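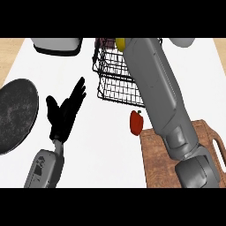 May, sim bench, 16:40

749 episodes generated overnight on the kitchen table setup, 687 pass the success check. I don't trust the check. It looks at where the pepper is in the last step and at nothing else, so an arm that bats it into place gets the same mark as one that picks it up.

Went through 18 of the passes by hand with Halldóra. We threw out five. Worst habit: right forearm lying across the cutting board while the left hand hovers open and does nothing useful. If Toom learns from that it will learn to park an elbow on the board.

Ott says more randomization will wash it out. Maybe – he said the same about the Kotero set, and we retrained that twice.

Changes for tonight:
Penalty for forearm over board, both arms.
Basket position fixed until the check is rewritten.
Seed 13 dropped, it hangs on load.

Mārtiņš wants to send the 687 to Noden as they are. I said no. Rocío to look at the grasp test before anyone trains on this.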